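Second pair of grippers – buy now or wait for next year's money?
Posted by mossbank_lab, April

Hello all, long-time reader and very occasional poster. We're a small outfit doing hand-held gripper recordings of household jobs, tidying and putting away mostly, and we have 2 grippers at present, one for each hand. They've been lovely to work with, but there's only the one pair, so whenever something needs fixing the whole day goes with it. I've got a bit left in the equipment pot and I'm torn between a second pair from Breseck and a proper stock of spares for what we have. What would you do?

---

tansy_and_co, 9.40 am

Oh, I do sympathise! We were in just this spot last spring and bought the second pair, and I've never regretted it. Two people can record at once, and if one set goes down you simply carry on with the other. Spares are all very well, but somebody has to sit down and fit them, and in our place that somebody is always me, usually at teatime.

---

hobnail, 10.15 am

I'm going to disagree, I'm afraid, in the friendliest way. A second pair means a second lot of everything – mounts, cables, storage, charging, somewhere to keep it all. We budgeted for the Vimora kit on the headline price and then spent another 400 on bits before anyone had picked up so much as a teaspoon. Get your rubber pads and a spare camera mount in first, and see how many days you really lose after that.

---

mossbank_lab, 11.05 am

Thank you both, that's very helpful, even if you've left me exactly as undecided as I was at breakfast! I hadn't thought about the extra mounts at all, and I can see that creeping up on me. The other thing I ought to have said is that we work in a room with plenty of stuff about, and I'd like to keep it that way, as I think the clutter does the recordings good.

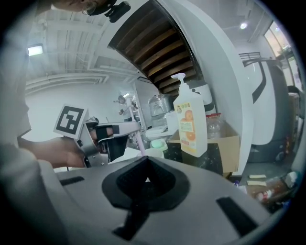
So whatever I buy has to live somewhere, and I'm not keen on giving up a shelf for it. I did ask Langat whether they hire by the month, and they were ever so nice about it, but the deposit was more than I'd set aside for the year.

---

tansy_and_co, 11.30 am

Hiring never worked out for us either. Have you tried Restorley for refurbished ones? Ours came from there and have been good as gold.

---

hobnail, 12.10 pm

Refurbished I could live with, if they'll put the warranty in writing. I'd still order the pads first, mind.

---

mossbank_lab, 2.20 pm

Right, I'll ring Restorley and ask about the warranty, and I'll put the pads on this month's order whatever they say. Will report back once I've got a price.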